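Cutting Tratlow: Gerrit Brouwer on editing a three-part drama

Gerrit Brouwer edited all 3 episodes of Tratlow, the Drikine miniseries about a ferry inquiry. Each runs 57 minutes. The first assembly of episode one ran 35 minutes over.

"The scripts were long, and the director liked to hold a shot," Brouwer says. "I took out two courtroom scenes and moved the harbor interview to the start of episode two. The order of events changed. The dialogue stayed as written."

The production logged 2,230 takes. Brouwer sorted them by character, then by location, and left the scene numbers for later. He says this made it easier to match performances across shooting blocks. Shenoy handled the sound mix and received locked reels from January onward.

"We locked episode three first. It had the most effects shots, and Julley needed time for the water."

Storage and backup

Footage was copied to two drives on arrival and checked before the cards were wiped. Proxies were made overnight.
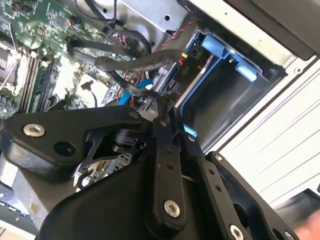 Picture and color

The grade was done in one pass per episode. Brouwer asked for the flashbacks to have the same color as the present-day scenes.

"The sound tells you where you are. There's a ferry engine under every flashback, very low."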